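Re: [hall-kitchen] sourdough discard, what are people doing with it
From: Corey Merrick
Date: 2026-02-02

Charalambos Andreadis wrote:
> Mine has gone flat again. Fed it twice, same flour as always.
> Is it the heat? Also has anyone got a use for the discard
> that isn't pancakes, the kids are over pancakes.

Yep, heat. Mine does the same every February. Feed it more often, smaller amounts, and use cold water. I go 60 grams flour to 60 water and keep the jar on the laundry floor – coolest spot in the house.

Flour might be worth a look too. The Trondska bag I had over summer was full of weevils, chucked the lot. Swapped to Greliveck wholemeal and it perked up in 5 or 6 feeds. 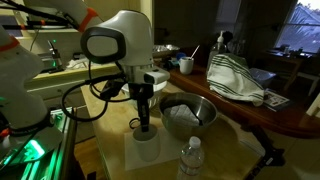
Discard – crackers. Cup of discard, bit of olive oil, salt, whatever seeds. Spread it thin, thiner than you think. Low oven till the colour turns, then snap it up. Keeps a week in a tin if the kids don't find it. Flatbreads are good as well, with yoghurt and a pinch of baking powder, hot pan, couple of minutes a side.

Can drop a jar of my starter at yours if yours has carked it. Not Friday-ish stuff, just whenever. Will send teh cracker amounts properly when I find the bit of paper.

Corey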